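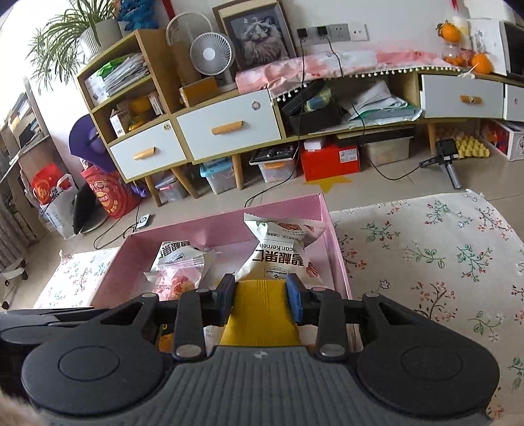
Notebook, snack box packing - May 20, 2025

Good day for the rulebook! We have been arguing over what counts as a clean grasp for weeks, and after going through the home sessions with Forough I finally have wording I like. Writing it down before I lose it. Draft goes to Wilmer for the Plureo handbook, and the shared version should be out in June.

Grasp rules, as of tonight:

1. Both pads touch the packet before it leaves the cloth or the box. One pad and a drag is a push, and gets labeled as a push.

2. Take crinkly packets by the body. The sealed edge is tempting (it sticks up so nicely) but it folds, and then the label says "held" when all we have is a pinch of plastic.

3. Close until the packet is held, then stop closing. Prapai's test for this is great - squeeze a spare packet by hand first, feel where the food inside starts to push back, and aim for that with the trigger.

4. If you lose it, let it lie for a moment before going again. No scooping it up with fingers. A drop followed by a second try is useful data and I want more of it, so please keep those in.

Rule 2 used to say "grip at the center," full stop. Paweena objected, and she was right. A square packet with something solid in it can be pinched from two opposite sides and sits beautifully between the pads.
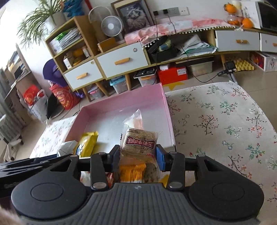

So the rule is now about the body of the packet and leaves the exact spot to the operator. I also took out the line about keeping printed labels the right way up. It slowed everyone down and had nothing to do with grasping. If Moriarty wants label orientation for the shelf task, it can go in the shelf task's own rules.

Next, the room. My first draft asked for a cleared background and I've crossed that out completely. Fans, plants, papers, cables on the wall, all of it stays. A home is supposed to look like a home! What we do ask is that the path between the snacks and the box is kept open, and that cables are out of the way of knees and elbows. Tassanee wants the cable part moved to page one under safety and I agree.

Two grippers at once needs more work. For now: one closes, the other waits to the side with its fingers pointing away from the packet. Handovers get their own label. Sleeves are fine as long as they stay behind the pads. 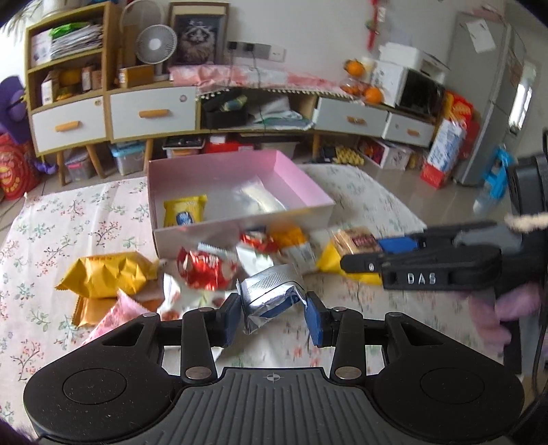 Manipulation Practice Group, Tranorau

Still open:

- Soft foil packets. They bulge between the fingers, and rule 3 is hard to judge by eye. Would love a couple of reference clips to go with the text.
- Does standing a packet upright in the box count as a separate placement from laying it flat? I say yes. Forough says only if the task card asks for it. Ask the Tirnthorpe people how they split theirs.
- Pad cleaning. Wipe before each session, dry cloth, and write it in the log. Need a column for that.
- Version number on every task card, please, so we can tell which rules a session followed.

Paweena has the marked-up copy. Add comments in the margin and initial them.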